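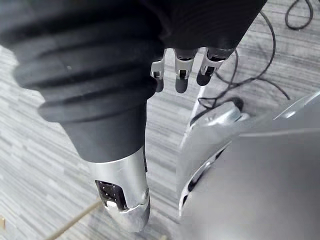 Ribbed black sleeve above a silver metal section. Photo: Osusix

Osusix extends appliance rental scheme to tenants in Lundar

10 Apr 2025 - Osusix, the household appliance rental company, has signed an agreement with Lundar Housing to offer washing machines, fridges and cookers to tenants on a monthly rental basis. The scheme will be open to all 900 households in Lundar Housing's general-needs properties and will begin taking applications in May.

Under the agreement, tenants will be able to choose an appliance and pay for it monthly, with delivery, fitting and repairs included in the price. No deposit will be taken. Tenants who move to another Lundar Housing property may take the appliance with them, and those who leave altogether may end the rental by giving four weeks' notice.

The scheme follows a trial on the Ho estate, where tenants were offered washing machines only. Many of those who joined had previously relied on launderettes or on family living elsewhere. Lundar Housing asked for cookers and fridges to be added after tenants raised the matter at estate meetings during the winter.

Annelies Hendriks, Head of Partnerships at Osusix, said: "Moving into a new home is costly, and a washing machine is often the item that people put off buying. We are pleased to be working with Lundar Housing on terms that tenants themselves helped to shape. The notice period in particular was changed as a result of what we heard on the Ho estate."

Washing machines supplied under the scheme will be front-loading models. Each will be tested before delivery, and a fitter will check the water connection and waste pipe on arrival. Where existing pipework is found to be unsuitable, the fitter will report it to Lundar Housing, which will carry out the work at no charge to the tenant. 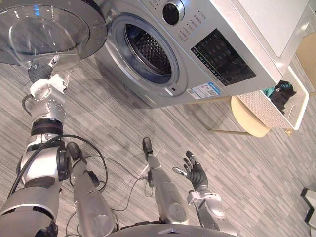 Repairs and returned appliances

Faults may be reported by telephone or through the tenant's online account. Osusix has undertaken to attend within four working days of a report, and to supply a replacement where a repair cannot be completed at the first visit.

Appliances returned at the end of a rental will be cleaned, tested and offered again at a lower monthly price. Those beyond repair will be stripped for parts - chiefly pumps, door seals and heating elements - before the remainder is sent for recycling.

Support for community groups

Nine community groups will also receive a washing machine free of rental charges for the first year. The first to be confirmed is Grorkisport, the junior sports club, which will use its machine for team kit.

How to apply

Application forms will be available from Lundar Housing's reception and from the Ho estate office. Tenants who took part in the trial do not need to apply again and will be moved to the new terms automatically.

ENDS

Notes to editors

Osusix rents household appliances to tenants through agreements with housing providers. Interview requests should be addressed to Annelies Hendriks at the Osusix press office.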